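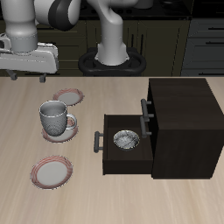
Quick one tonight, mostly so I remember what I did. The Kelar setup is working again. Took most of June evenings and one dumb mistake that was mine.

Background for anyone new: Kelar is the kitchen cell I look after in simulation. One arm behind a table, some dishes, a little dark cabinet with drawers. Mug goes on a plate, bowl goes in a drawer. Sounds easy. The scene files came over from an older project called Stirudov and I inherited every shortcut in them.

So. The symptom. Drawer would drift open on its own after reset. Not always. Out of 54 resets it did it in 20, and the rest looked perfect, which made me blame the arm. I spent two evenings on arm gains. Waste of time. The arm wasn't even touching anything.

What it was – the drawer joint had almost no friction, and the collision box for the drawer floor overlapped the cabinet body by a hair. Physics engine sees the overlap, pushes the parts apart, drawer slides out. Whether you saw it or not depended on where the bowl got dropped. Classic.

Fix, in order:

Turned on collision shape drawing. Should of done this first.
Shrunk the drawer box 2 mm per side. Visual mesh untouched.
Added friction and a bit of damping on the slide joint.
Let the scene settle for one second before the arm gets control.
Re-saved the start poses, all of them, the old ones had the overlap baked in.

That last one got me. Fixed the boxes, ran it, same drift. Nearly threw out the whole change. The old start states were loading the drawer at its old offset, so of course it popped. If you change geometry, redo your saved states. Writing that on the wall.

Next, the mug. It used to sink slightly into the plate and then hop when the gripper came near. The plate was one convex blob, so the dip in the middle was filled in and the mug was resting on a surface you couldn't see. Split it into a flat disc plus a ring of small pieces for the rim. More shapes, slower, but the mug sits still. I left the other plates as blobs for a day to compare, then gave in and did them too.

The handle is still meh. The gap in the loop is partly filled by the collision mesh so a finger can't go all the way through. On the list.

Also moved the arm base back a touch. With the drawer out, the elbow was getting close to its limit on the near side of the table. Small move, but then every calibration number that mentioned the base was wrong, and I found the base offset hard-coded in three diffrent files. Three! Now it's in one config and the rest read from it. If you cloned Nigam (my scripts repo) before this week, pull again or your reach checks will lie to you.

Ran the overnight batch after all that. 2,933 resets, no drift. Step time went up a little from the extra plate shapes, fine by me.

Still to do:

mug handle mesh
46 old log files that need the new base offset or the trash, leaning trash
upper drawer joint has the same lazy friction value, haven't touched it
port the whole thing to Plositden, where the table is a different height – not looking forward to it

Ok, bed. Will post the config once I clean out the comments, some of them are just swearing.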